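Folding on the Big Green Bed

Gallery by Zsolt Fekete
Aug 12, 2025

Hello again, and welcome to the laundry pages! I've been meaning to put up a little gallery on folding for ages (the shoe rack one got such a kind response), and blue happens to be my favorite color to wear and, I'm afraid, my favorite color to leave in a heap. So blue it is, on a green sheet, with plenty of elbow room on every side.
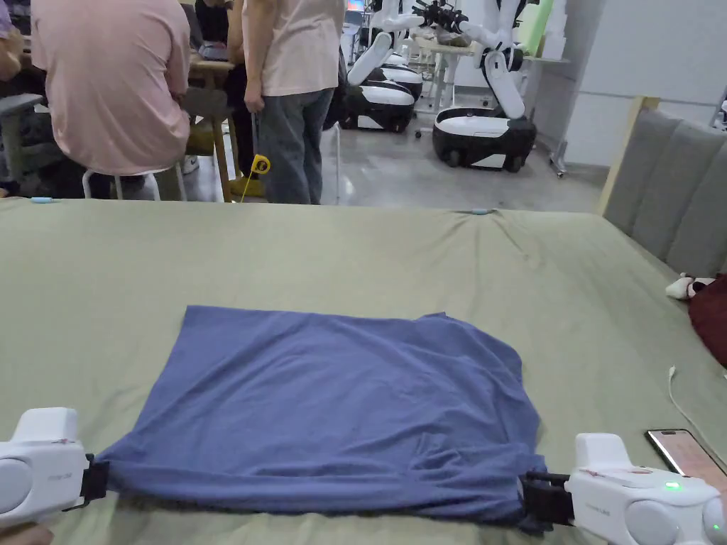
Blue T-shirt, bottom corners first. The top lies pretty smooth and the gathers are all down along the near edge.

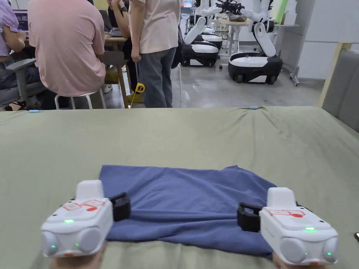 Dark blue cloth on the green sheet, still good and crumpled through the middle.

Reading time: 2 min

I'll say it right away, I am a bed folder. I know there are table folders and sofa folders and people who do the whole basket standing up in front of the dryer, and I wish them all well, but give me a big bed with the sheet pulled out as flat as it will go and I'm happy for an hour. You can lay a shirt down, walk away to see about the kettle, and come back to find it just as you left it. Try that with the arm of a sofa!

The little light-blue clips on the far edge of the T-shirt picture are worth a mention. Clips are the best small thing I ever bought for making a bed, and I put off buying them for years because they seemed fussy. A sheet that creeps will take your folding with it, and then you're straightening two things at once and getting cross with both of them. I keep spares in the drawer with the pillowcases.

Now, the T-shirt. The way I learned it, you get the bottom two corners where you want them before you fuss with anything else. Pull them apart gently, just enough that the hem stops gathering, and a lot of those soft wrinkles go away by themselves. Then have a look at the sleeves. There's usually one side that behaves and one that doesn't (the right side is the rumpled one on this shirt), and I like to smooth the bad side with a flat hand, going outward, before making another fold. If you fold over a wrinkle it's there until the next wash, and on a dark shirt it shows.

The cloth is a different sort of job. With a shirt you have a collar and sleeves to tell you where you are, and with a plain piece of fabric you've only got the edges. The far edge in the second picture is on a slant, and that's the first thing I'd put right. Line one edge up with the side of the bed, get it straight, and let the rest follow along. My old notebook calls this "squaring up," and my notebook is correct about most things, although it also says to iron dish towels, and I've stopped doing that.

A few odds and ends, before I forget them:

Dark blues go in together here, inside out, on cold. I've never had any luck with warm.

Fold to the size of your shelf. Our closet at Grasthorpe has shelves so narrow that a store fold hangs right over the front, so my shirts get one extra turn and come out a bit chubby. They don't mind.

Phones, chargers and cushions all end up on the bed sooner or later. Push them up toward the headboard and carry on.

If you only have ten spare minutes, do the shirts. Socks can wait. Socks have always been able to wait.

Several of you wrote after the December gallery to ask for more on fitted sheets, and I promise I haven't forgotten. I have 9 photos picked out and a long explanation that needs to become a much shorter one. Haruna's page on towels is up too, for anyone who missed it, and she rolls hers instead of folding, so go and have a friendly argument with her in the comments.

More in this series: Fitted Sheets (coming soon) | Towels with Haruna | The Shoe Rack | Winter Blankets

Gallery views: 2717
Comments: 5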